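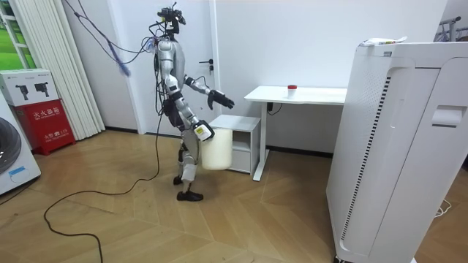
Last edited in July, 21:14

Home Care Board > Floors > Water near a wooden floor, and a cabinet under the desk

hashini_k wrote:
Good evening to all. I have two questions about my small work room in Drirthorpe. The floor is wood in herringbone pattern and it came with the apartment, so I must return it in good condition.

First question is about cleaning. I use a white plastic container with a handle, and until now I fill it in the bathroom and carry it through the room. My landlord wrote me that no water should ever come on this floor. Is this true? I wring the mop very well, and I use the Urkalar soap, one cap for the whole container.

Second question is about the white cabinet under the left end of the desk. It has one open shelf and one drawer. I like it there, but my sister says it takes the place of the legs.

Thank you for reading.
Hashini Khondokar

parquet_uncle wrote:
Your landlord is right. No water. I had herringbone for many years and the small pieces have many joints, much more than long boards. Every joint drinks. Use the vacuum with the soft brush and a dry cloth, and that is enough.

rezaul.p wrote:
I do not agree with parquet_uncle. If the finish is lacquer and it is not broken, a damp mop is fine. I do it every second week. What is dangerous is a full container. I never fill more than 400 ml for one small room. With so little inside, a spill is only a spill and you can dry it with one towel.
Rezaul Pathirana

parquet_uncle wrote:
400 ml is still 400 ml. And how do you know that the finish is not broken? From standing you cannot see it.

rezaul.p wrote:
You put one drop of water in a corner and wait. If it stays as a round drop, the lacquer is good. If it makes a dark spot, you stop and wipe.

hashini_k wrote:
I did the drop near the wall, and it stayed round. Then I did another beside the door, and there it became a little flat. I do not know what "a little flat" means.

miraz60 wrote:
Beside the door is where the shoes come, so the lacquer is thinner. Mop the rest and only wipe there.

Can I ask about the desk? I am looking for a white one with thin legs for my own room. How wide is it? Mine must be less than 60 inches.

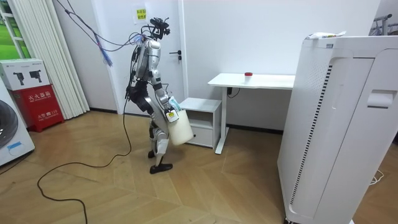
Reading time: 3 minutes · 527 words

hashini_k wrote:
miraz60, I will measure it tomorrow. It is from Fendach, but I bought it used and there was no paper with it. The top is flat and easy to wipe, that I can say already.

miraz60 wrote:
Thank you. I asked in the Gazi shop and they wanted 500 for a similar one, without delivery. I think this is too much for a top and legs.

tallperson wrote:
About the cabinet: your sister is right. Low white cabinet under the desk looks tidy, but when you turn the chair your knee finds it. I moved mine outside, next to the desk, and put the printer on it.

rezaul.p wrote:
It depends where she sits. It is under the left end only, and the right side is free for legs. I would leave it. Please look more at the plug on the wall under the desk. If you mop there, first take the adapter out, and do not put the container down on that side.

hashini_k wrote:
I did not think about the adapter. I will do it so.

parquet_uncle, what do you use for sticky spots? A dry cloth does not take them.

parquet_uncle wrote:
A damp cloth, for the spot only. Then dry immediately.

rezaul.p wrote:
So some water is allowed :)

parquet_uncle wrote:
A cloth is one thing and a mop is another thing. I stay with my opinion.

tallperson wrote:
Does someone know if felt pads are okay under a cabinet like this one? Mine left two gray marks on the wood.

miraz60 wrote:
Felt is okay, but change it when it gets flat. Sand goes inside and it scratches.

hashini_k wrote:
The desk is 55 inches wide, miraz60. And my landlord answered again. He permits the damp mop if I keep away from the door, so I will do like Rezaul says, with the small quantity. The cabinet stays until my sister visits.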